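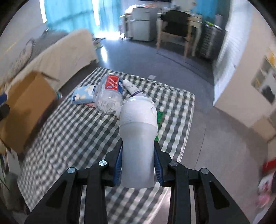 Hemwood shortlisted: a few notes on the project

1/ We heard this morning that Hemwood has been shortlisted in the regional building conservation awards, in the Reuse of Existing Buildings category. It is our first shortlisting as a practice. Thread on what the job was, as several people have asked.

2/ Hemwood is a former glove works on the edge of Irnivby. Three floors of brick, slate roof, cast iron columns on a tight grid. It closed as a factory in the eighties, was used for furniture storage, then stood with its ground floor windows blocked up until the college bought it.

3/ The brief was for teaching rooms, a small library and workshops for the nursing and care courses. The college also wanted the old yard kept open to the street, which the first planning application (not ours) had built over.

4/ Total floor area is 954 square metres. That is less than the client first asked for. We got there by timetabling rooms harder and taking out a second staff room. The extension in the original brief was dropped at that point and never came back.

5/ Structure. Daher did the engineering. The columns were fine. The timber floors on the north side had rot at the bearings, and 61 joist ends were cut back and spliced. The rest were cleaned and left alone. You can see the splices from the library because we didn't put a ceiling in.

6/ Roof. Slates came off, were sorted in the yard and went back on the street side. The rear slope is new slate from a different quarry and doesn't quite match. Planning were content with that and so are we.

7/ Windows took longest. The steel frames on the upper floors were repaired in a workshop and refitted with thin double glazing. The ground floor ones had gone completely, so those are new. There were 23 new openings in all, counting the doors to the yard.

8/ Kelar were the main contractor. They found a brick culvert under the yard in October, not on any drawing, and we lost five weeks to it. It still carries water. The drainage was redesigned to go over the top and the bike store moved to the other side of the gate.

9/ Heating is by air source heat pumps in the old boiler yard, with insulation to the roof and to the inside of the rear wall only. We left the front wall uninsulated to keep the brick reveals. That was argued over for months and the energy modelling was run four times.

10/ Things we would do differently: the lift lobby on the second floor is too tight when two classes change over. The workshop sinks are too shallow. And we should have opened up the yard surface before tender.

11/ The building takes 200 students now, with the evening courses on top. The library is open to the public until 7pm in term time, entrance from the yard, no card needed.

12/ Project architect was Deisy Marulanda, who was on it from the first survey to handover and also wrote the awards submission. Questions about the window repairs are best sent to her through the office address.

13/ Judges visit next month and the result is announced at a lunch in the spring. There are four other projects in our category. One of them is a swimming baths we have all been to see and liked very much.

14/ Someone has asked about the sign over the gate. It is the original, taken down, repainted in the same green and put back. The missing letter was recut by a signwriter in Irnivby from a rubbing of the one next to it.

15/ Drawings and the longer write-up will go on our projects page once the college has approved the text.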